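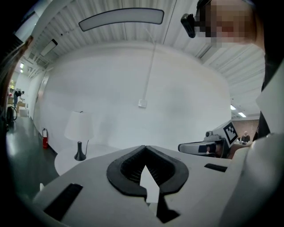

Teaching by hand: news from the Dorasby room

The hand-held grippers have been in use at Dorasby since December, and we want to share how the work is going. For readers who are new to the project: a person holds the gripper, does an ordinary household task with it, and the small camera on the tool records everything from the point of view of the hand. Later, the robot learns from these recordings.

Our first goal was 1000 good recordings of simple tasks in a living room. We have now passed it, and the count this morning was 1813. Of these, 109 were put aside, mostly for one reason – the fingers closed too fast and the object was hidden at the important moment. New operators now practice slow closing for 10 minutes before they record.

Much time has also gone into the square black-and-white markers. When a marker leaves the view for too long, the position of the tool becomes uncertain, and the recording is less useful for training. Please check your marker before each session, and do not clean it with anything rough.

Our partners in Utness prefer remote control, where the operator moves the robot arm from a desk. It is slower, but the robot's own joints are recorded, and this helps with tasks like turning a knob. We plan to compare both methods on the same set of tasks, using the Nodetti software for the review.

The Hayes group will join us for the comparison. If you want to try a gripper yourself, write to the project office – the morning places fill first, and the ones after 3 p.m. are usually free.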